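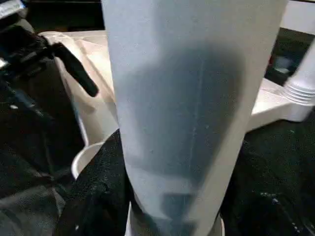

Clodier Gilholm chair, white - review by Reiko Tsuchiya

I bought two of these in December to use as spare seats in the back room. We have a pair of heavy folding chairs already, but they take up half a closet and pinch your fingers. The Gilholm is all plastic, light enough to carry with one hand, and the legs come off. That last part was what sold me. The store page had 1,048 ratings when I ordered, and most of the complaints were about the legs, so that is mostly what I will cover.

The chair ships flat. You get the seat and four separate legs, and no tools are needed. Each leg is a white tube that pushes into a round socket on the underside of the seat. The instruction sheet is one folded page with drawings and no words. It is clear enough, although the drawing for the last step is so small that I had to hold it under a lamp.
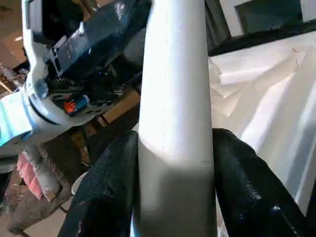
The first three legs on my first chair went in with a firm push and a slight twist. The fourth was tight. I had it in crooked at first, pulled it out, and tried again with my weight straight over it, and then it seated. On the second chair all four were easy. So there is some variation between parts, which I would expect at this price, but if your hands are weak you may want help with a stubborn one.

Put the seat upside down on something before you start. I did the first one on the floor and it kept sliding on the tile. The second one I built on a covered table at standing height, and that was much better. Put down a sheet or a towel, as white plastic picks up scuffs quickly.
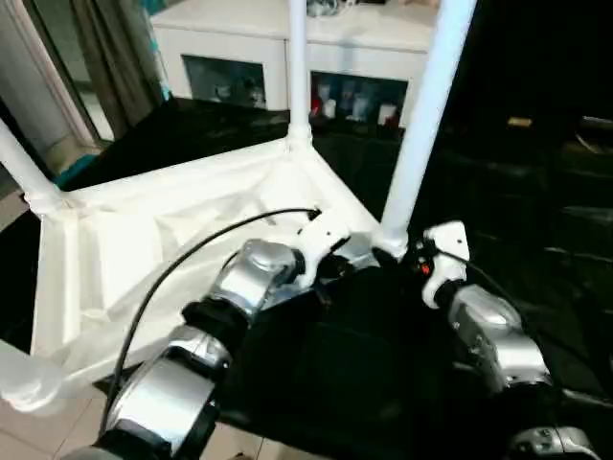 The underside is heavily ribbed, and that seems to be where the stiffness comes from. Fulgencio Quintero next door is a good deal heavier than I am and he sat in one through a long dinner. The legs spread a little when he leaned over to one side. They went back when he got up. I would not stand on it to change a bulb.

Cleaning is easy on top and annoying below. The top wipes off with dish soap. Dust gets into the channels between the ribs, and a cloth won't reach the corners, so I use an old toothbrush.
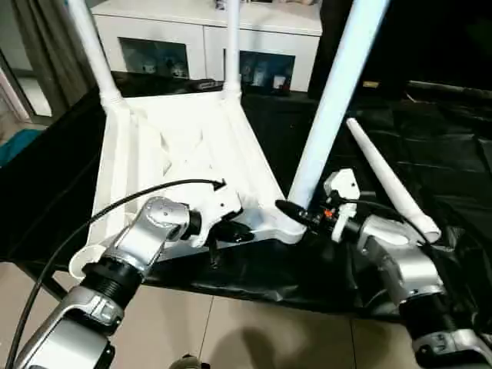
Chair seat turned over, with one leg not fitted.

Taking it apart is harder than putting it together. Twist the leg while you pull - pulling straight up does nothing. After around 6 rounds of this the legs still hold firmly.

I also looked at the Jendenholm, which costs more and has fixed legs. It felt steadier in the store, but I had nowhere to keep it. If storage isn't a problem for you, try that one first. For a spare chair that goes back in the closet, I would buy the Gilholm again.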